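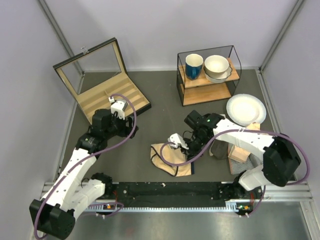
Box with its lid up, little shelf, and the blue mug on the top board.

From: hikbridge-smallrooms list
Date: 18 December 2018
Subject: Re: [smallrooms] wire shelves, and what do you do with a watch box?
Message 2388

> Hello all,
>
> Two questions and then I'll go back to lurking. We've moved into the
> flat on Baxter Road with a kitchen that has one proper worktop, and
> it's already full. I've been looking at those little wire shelves
> with two boards that stand on the worktop, so you can get cups on
> top and something else underneath. Are they any good? My mother says
> they wobble. She says that about everything, but she does have a
> point about the cheap ones.
>
> Second thing. I've been given a box with a glass lid and padded
> slots inside, for watches I think, or possibly jewellery. I own one
> watch and I'm wearing it. It's too nice to give away and too big to
> sit about doing nothing. What would you put in it?
>
> Thanks in advance. The thread about drying racks in March was a
> great help by the way, we did end up with the folding one.

Welcome out of lurking! I have strong feelings about both of these so get a cup of tea.

Shelf first. I've got one, thin black wire with two light wooden boards, and I wouldn't be without it now. It is small, mind. When you see them in a shop with three tiny succulents on they look enormous, and then you get one home and try to put a dinner plate on it. My top board takes the blue mug on the left and a bowl to the right of it, with the bowl sitting on its saucer, and that's your lot if you want to be able to pick anything up without knocking something else. I'm fond of that saucer, it has a scalloped rim and it sticks out just a bit past the bowl, so it looks as if they were meant to be together. They weren't. The bowl is white with a creamier inside and came from a completely different place.

The handle of the mug matters more than you'd think. I had mine pointing straight out towards the bowl for weeks and every morning I clinked one against the other. Turn it out to the front corner on the free side and you can hook it off with one finger. Same with anything that has a spout.

Now, wobble. Your mother is right about some of them. It's nearly always the feet, or the boards not being properly seated on the wire. Before you buy, press down on one front corner and then the opposite back one. If it rocks on a shop counter it'll rock at home. My first one was a Raliteo and it rocked from the day I got it, I put folded card under one leg and then the card got damp and I lost patience. If you've already bought one that wobbles, try Pusora felt dots, the small ones, two stacked up under the short leg. They do go grubby next to a sink so keep a few spare.

I'd also say don't fill the lower board straight away. Everybody does (I did) and then you've made yourself a shelf where the bottom half is stuff you never see again. Mine had six egg cups on it for a year and we don't eat boiled eggs. It's bare at the moment and I like having somewhere to put a thing down while I'm cooking. If you do want to use it, go for something low that slides in and out, and leave enough room over it for your knuckles.

Plates are the problem. I've a round white one with a textured rim, lovely thing, and it has no sensible place at all. It won't go on the shelf with the mug and the bowl up there, it would overhang the bottom board by miles, and standing it on edge behind something makes me nervous. So it lies flat to the right of the shelf, and then bits and pieces end up round it and under it. I've seen people use a letter rack for plates. Has anyone on the list tried that with heavier ones? I'd worry about it tipping forward.

Measure the depth as well as the width, while I think of it. I measured the width three times and forgot that the socket sticks out of the wall, so for a while I had a kettle that couldn't be plugged in unless I moved the whole shelf along. Not my finest hour.

Right, the box. I was so pleased when I read this bit as I've got one too. Mine's an open-fronted sort of look once the lid is up - black frame, clear glass in the lid, and a beige fabric lining with padded slots running across in parallel. I couldn't tell you whether it was made for watches or jewellery either. The lid tips right back and props itself, and there's a little metal latch on the edge of it.

Things I have kept in mine over the years, with marks out of ten:

Earrings. Four. They slip down the sides of the padding and you need tweezers.

Spare keys. Two, and I'm being kind. The fabric marks, and keys are not what you want to look at through glass.

Teaspoons, the good ones that were my gran's. Eight! They lie along the slots as if it had been made for them, and as long as they're properly dry it keeps them from scratching each other. You do have to be strict about the drying. One wet spoon and you've got a ring on the beige that never quite comes out.

Reels of cotton. Seven, if they're the narrow kind. You can see the colours without opening the lid, which saves a lot of rummaging. A friend does hers with embroidery threads wound on cards and that's even prettier, though I haven't the patience for winding.

Tea bags in paper sachets. Six. Looks very smart when people come round and then you have to keep filling it.

So my vote would be spoons or cotton. For the lining, a lint roller does most of it, and for the bits down the sides I use a dry paintbrush, a soft one. Don't wet it. The glass I do with a cloth that's only just damp, lid propped up so I can get at both faces, and I hold the frame with my other hand. I don't know how strong the hinges are on yours but I wouldn't lean on mine.

One more thing about where it lives. If you mean to leave the lid up, check what's behind it, you need more room at the back than you'd guess. On a worktop under wall cupboards it can be a squash. I have mine over to the left of the shelf with clear space between them, and the lid can go back as far as it likes.

If you get the wire shelf do write and say which one, and whether your mother approves. And if somebody has solved plates, please, I'm all ears. I've got a second one the same size wrapped in newspaper at the bottom of a wardrobe and I'd quite like to eat off it.

Bye for now, off to buy more felt dots

--
smallrooms, the Hikbridge list for people short of cupboards
To leave the list, reply with "stop" in the subject line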